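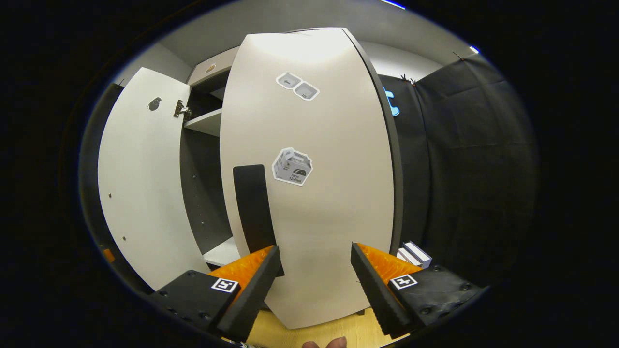

Support / Storage furniture / Doors and hinges

Ticket subject: Tall cabinet, right door does not stay closed
Product: Emwood tall cabinet, white, two doors
Opened: June 24, 2020
Status: Waiting for parts

Customer message

Good morning. I bought this cabinet in April from your shop in Custengate. Since last week the door with the black handle opens by itself. When I push it closed, it comes back 25 mm and stops there. The other door is fine. Both doors are open in the photo, with the hinge on the left one and the dark back panel visible.

What I have tried already:
- emptied the upper shelf, no change
- tightened the screws of all the hinges by hand, no change
- turned the depth screw on the top hinge, then the door was rubbing at the top, so I turned it back

I did not drill or glue anything.

Reply from Vidal Support

Thank you for the clear message. Please check first if the cabinet stands level. Put a spirit level on the base, from left to right and then from front to back. If the front is lower, raise the two front feet half a turn and try the door again.

Customer message

The floor was lower in front, you were right. After 3 half turns the level is good. Now the door comes back only a little, but it still does not stay closed if I close it gently. I also noticed that the bottom hinge on this door feels weaker than the others. It has no spring when I move it by hand.

Reply from Vidal Support

Then the bottom hinge must be replaced. We send one from our warehouse in Wurside, with new screws, free of charge. Please keep the old screws until the new hinge is fitted. Until then, do not hang anything on this door.

Customer message

Understood. I will fit it myself and write here when it is done.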